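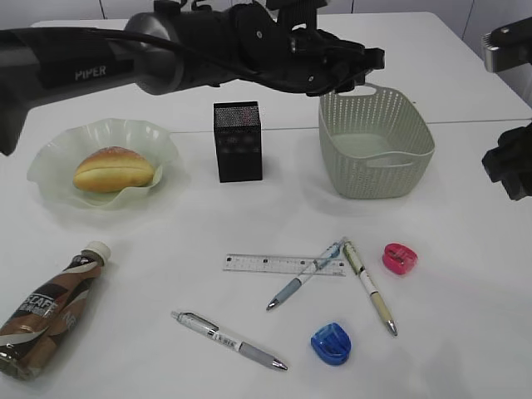 About the Sundqvist School of Robot Instruction

The Sundqvist School of Robot Instruction trains people to teach robots. Students learn to show a machine a task, either by guiding its arm by hand or by steering it from a distance with a second set of controls, and to record each demonstration so that it can be used in training. The School was established in Nistinton and continues to hold all of its classes there.

Our Purpose

Many employers now own robotic arms that can be taught by demonstration. Far fewer have staff who know how to give a good one. A demonstration that looks acceptable to a visitor may contain hesitations, unneeded corrections or a grasp that cannot be repeated, and a robot trained on it will learn those faults along with the task. The School prepares operators, technicians and supervisors to recognize such problems and to produce work that meets a written standard.

Programs of Study

The Foundation Certificate requires 20 weeks of attendance. Students begin with hand guiding, in which the arm is moved directly and its joint positions are recorded. They proceed to remote operation once their instructor has signed the first section of the logbook.

Practical work is carried out at the tabletop with common household and office goods. Pens, rulers, pencil sharpeners, baskets and bottled drinks are typical of the items assigned. A student may be asked to place writing instruments in an upright container, to move food from a plate or to clear a surface into a basket. Object positions are changed between attempts, and students are expected to adjust their approach accordingly.

Bottles receive particular attention in the second half of the course. A bottle lying on its side may roll when touched, and a glossy label can reflect light toward the wrist camera.
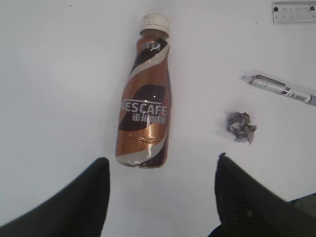

Students are therefore taught to open the gripper fully before the final approach, to line up the fingers with the part of the object they intend to hold, and to close at a steady speed. Abrupt closing is marked as a fault even when the object is held.

The Advanced Certificate is open to graduates of the Foundation program and to applicants with comparable experience. It covers work with two arms, the review of recorded demonstrations, and the writing of task instructions for other operators.

Class Size and Assessment

Enrollment is limited to 10 students per class. Each student keeps a logbook of all recorded attempts, including those that were rejected, together with the instructor's remarks. Final assessment consists of a supervised practical session and a written review of another student's recordings. Candidates who do not pass may repeat either part once without further tuition.

Since its founding the School has awarded 662 certificates. Its teaching archive holds 3331 demonstrations, all of which have been reviewed by an instructor and are available to enrolled students for study.

Leadership

Eilif Løken is Director of the School. He is responsible for admissions, facilities and relations with employers.

Frøydis Engström is Head of Instruction. She oversees the curriculum and chairs the assessment panel. The marking guide used in both programs was prepared under her direction and was last revised in January.

Partnerships

The School works with Gallari and Vesov, which accept graduates for supervised placements and advise on the content of the Advanced Certificate. Partner firms have no part in the grading of students.

Admissions

Applicants must be at least eighteen years of age. No background in programming is required for the Foundation Certificate. Application forms may be requested from the admissions office in person or by mail, and visits to the teaching rooms can be arranged through the same office.

Page last updated February 12, 2018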